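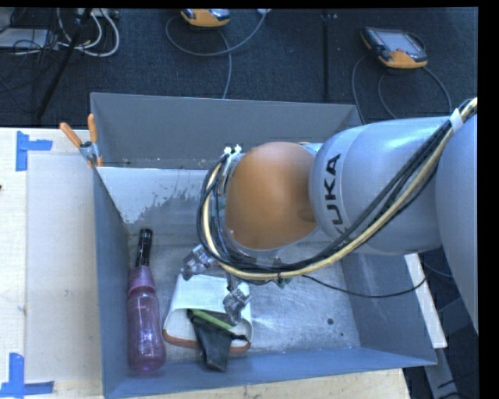
Grundero Parts Handling
Open Metal Bins and Bench Tops: Periodic Inspection
Form 148, revision 2
Site: Harov building, ground floor
Inspector: Solange Boychuk
Date: 17 August 2020
Bin covered: rectangular, open top, sloping painted sides, bare metal floor
Bench covered: wooden top, position 8

Result codes: OK = acceptable. MON = acceptable, look again at next inspection. FIX = repair or replace. N/A = does not apply.

SECTION A. BIN, OUTSIDE AND RIM

A1. Rim free of burrs, splits and rolled-over metal: OK
Comment: Checked by gloved hand, then with a cotton rag. The rag caught once at a corner. Corner dressed with a fine file and rechecked, no further snag.

A2. Corners closed, no open seams: OK

A3. Walls straight, no dents that narrow the opening: OK
Comment: Slight bow in one long wall when measured against a straightedge. Within the limit on the form.

A4. Underside clean, no trapped screws or chips: FIX, closed same day
Comment: One small chip pressed into the underside, with a matching mark in the bench top. Chip removed. See C2.

A5. Identification label present and legible: FIX
Comment: Label is present but the number has rubbed away. Replace with a stamped tag. Adhesive labels do not last on the outside of these bins and should not be reordered from Serra.

SECTION B. BIN, INSIDE

B1. Paint on walls intact: MON
Comment: Far wall has a pale band along its lower part at the left, with an uneven, worn-looking lower boundary. Remaining gray paint on that wall is sound. A tape pull on the gray area above the band lifted nothing. Do not touch up until the cause is known, as fresh paint will hide any further spread. Measure the band in October and record the length on this form.

B2. No loose flakes or specks: MON
Comment: A few small specks along the lower edge of the far wall. Wipe down with a damp cloth, dry, and check again after a week of normal use. If specks return in the same place, change B1 to FIX.

B3. Floor free of sharp scratches and gouges: OK
Comment: Scuffs and brushed scratches over the metal floor. All are shallow. A fingernail passes over them without catching. Appearance only, no action.

B4. Floor free of oil, water and dust: OK
Comment: White cloth wipe came up light gray. Normal for bare metal. Wipe test repeated in the corners with the same result.

B5. Joint between floor and walls tight: OK
Comment: A feeler gauge would not enter at any point tried.

B6. No rust: OK
Comment: Look closely under the pale band at the next inspection. Any brown staining there is an automatic FIX.

SECTION C. BENCH TOP

C1. Top level, bin does not rock: OK
Comment: Pressed at each corner in turn. No movement.

C2. Wood free of splits and splinters: MON
Comment: Shallow pressure mark from the chip noted in A4. Grain is not lifted. Sand lightly if it roughens.

C3. Bin position marked: FIX
Comment: Two blue tape marks on the wood to the left of the bin, position not confirmed. Put fresh corner marks on the wood with a pencil first, confirm the position with the shift lead, then apply tape. The previous Rornex tape left residue on the other benches, so use the low-tack type.

C4. Nothing stored between bin and bench edge: OK

C5. Bench fasteners tight: OK
Comment: One bolt took a quarter turn. All others were tight.

SECTION D. USE AND HANDLING

D1. Items lie below rim height: OK
D2. No mixed materials in one bin: OK
D3. Cut-resistant gloves available for emptying and cleaning: OK
Comment: Size large only. Medium to be ordered.

D4. Cleaning record filled in: FIX
Comment: Last entries have initials but no cleaning method. Write "dry wipe" or "damp wipe" in full. A tick mark is not accepted.

D5. Abrasive pads kept away from painted walls: MON
Comment: A green pad was found in the cleaning caddy. Removed. It may have something to do with the wear in B1, not confirmed.

OPEN ITEMS

A5: stamped tag. Due in 8 working days.
C3: corner marks. Due before next shift change.
D3: gloves, medium. With purchasing.
D4: cleaning record. Reminder posted at the bench.
B1, B2, C2, D5: carry forward to October.

Bin and bench released for continued use with the items above open.

Signed: S. Boychuk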